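Search posts
Search

Home goods / Storage tubes

Been shopping for a hard tube to keep rolled prints in. Everyone keeps pushing the Rorier one at me. 32 dollars for a black cylinder. I have questions.

First question: what does "archival grade" mean on a storage tube? I read the whole Flavia listing twice and it never says. It does say "trusted by creatives" – which ones, and trusted with what?

The listing has 113 reviews. I went through 20 of them and most were written before the person had put anything inside. "Looks great, can't wait to use it." Okay. Five stars for a delivery, then.

Also not buying "scratch-proof finish." Black satin shows everything. Look at the upper half, there are a few fine scratches and scuffs scattered across it.
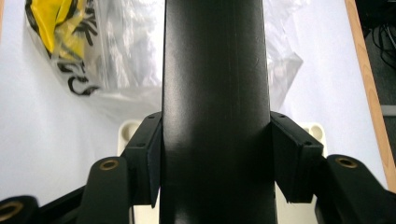

STORAGE & ORGANIZING

Scuffs don't bother me, by the way. It's a tube. What bothers me is paying extra for a finish that's sold as never getting any.

And check the shape. Slightly wider toward the bottom, gentle taper going up. Nice to look at, sure. Now picture a shelf of them lying on their sides. I want straight walls.

Somebody in the replies says the Kanaujia version is better made. Maybe! Same sales copy, almost word for word, and I can't find an inside diameter on either page. How is that not the first number you list?

The shop in Drastville wants me to take a case of them for 720. I have one closet and a stack of posters. No.

Going back to the cardboard ones with plastic caps until December. If a cap pops off I'll post it here and you can all be smug about it.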